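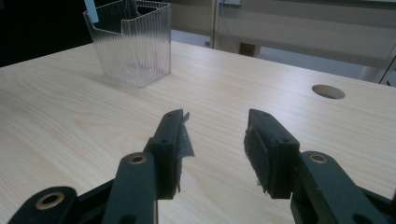

Gripper fingers open over the test table, with the clear container behind them.

May 20, 2025. Prodska has released version 2 of Ludgate, its trajectory alignment tool for hand-held gripper recordings. The update replaces the fixed clock offset between cameras with one estimated per session, and rejects any segment in which the pose track drops out for longer than 110 ms.

Naveed Zaidi, who maintains the alignment code, said the old offset drifted on long sessions and produced grasp labels that led the finger motion by several frames.

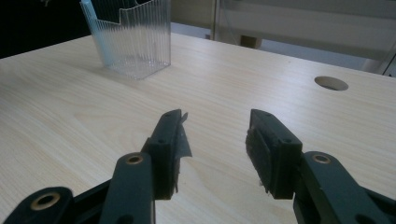 View between the padded fingers. The ribbed container is at upper left.

Transparent objects remain the weak point. Depth estimates on clear plastic are unreliable, so Ludgate now takes object position from the planner's contact estimate and treats depth as a secondary input.

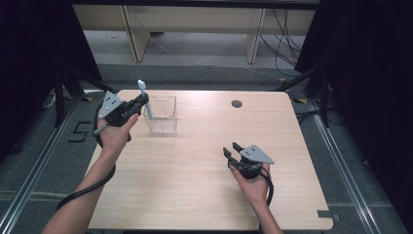 Two-handed sessions are solved jointly. Left and right trajectories share one table coordinate system, and the solver runs at 200 Hz. On an internal set of 367 episodes, the joint solve removed most of the left-right disagreement, according to Hanne Peltonen. Results by episode are in the release notes.

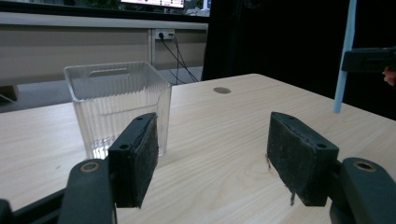
Export to the Zarka planner format is included. Config files from the first version must be converted before use. A fix for the log viewer is due later in May.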